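Washing up when there's no dishwasher -- quick notes

Scrape first. Always. Bits of rice in the sink water and you're starting over in five minutes.

Order: glasses, then cups, silverware, plates, pans last. Greasy stuff never goes in with the glasses. Change the water when it stops feeling slippery, even if you only did it a minute ago.

Hot water, small squirt of soap. More soap = more rinsing, thats all it does.

Tea stains in mugs: baking soda on a damp finger, rub, rinse. Old ones need two goes.

Burnt pan -- cover the bottom with water, spoonful of baking soda, simmer 17 minutes, leave it till cool. Wooden spoon to lift the black. No steel wool on nonstick!!

Wood boards: wash both sides or they warp. Stand on edge to dry. Oil in October before the heating comes on.

Sponge gets wrung out and stood up on its end. If it smells, toss it. Dishcloths go in with the towels.
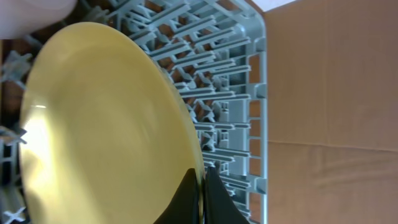

Page last changed: 24th July

Glazed plates. Soft cloth only, scouring pads dull the shine and then every knife mark shows up grey. Knife marks you already have: cream of tartar, few drops of water, rub in circles. Wipe under the rim too, grease likes to sit there. Dry before stacking, paper towel between the good ones.

Drain rack: tip it out dailly. Vinegar once a month for the white crust.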